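Teaching Two Arms to Do My Laundry

I have been folding towels by remote control for most of March, and my own laundry has never been in worse shape.

The way it works at Pidimari: I move a pair of small leader arms, the real ones copy me, and the whole business gets recorded so a model can learn from it later. Every fumble goes in too, unless I hit delete. I hit delete a lot.

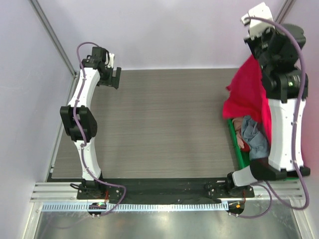
Photo: Pidimari workcell camera

Getting cloth out of the tray is the easy part. Red is my favorite to practice on, since I can find it on a monitor at six in the evening when everything else has turned to porridge.

What I look at most is the wrist view. You learn to hunt for corners the way other people hunt for parking. The hem points at one, you line up the open fingers, and then you go in slower than feels dignified.

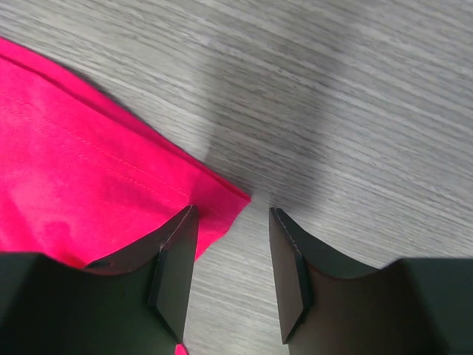 Pinching, and other humbling experiences

My first 12 tries at a corner were trash. There's no feeling in the handles, so you judge the grip by eye — a little ridge of fabric between the fingertips is what I want before I lift.

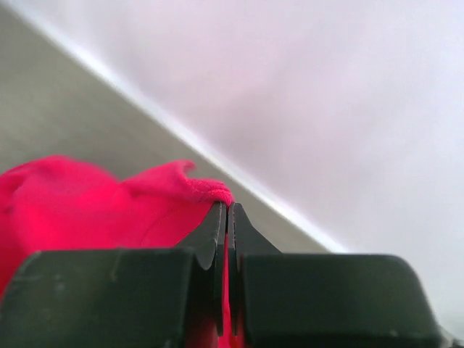

Kravets left a comment on my last post asking why I don't just script the grasp and spare my shoulders. Fair. I tried it, and the script was wonderful with one towel in one position. Cloth doesn't hold a position for anybody.

So it's back to the handles, one arm lifting a corner while the other waits its turn.
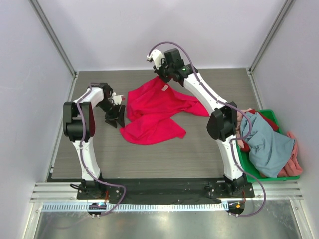

Posted by Zumar in Robots, Chores

We're at 1,775 saved demos now. Next up is shirts, and I have opinions about sleeves already.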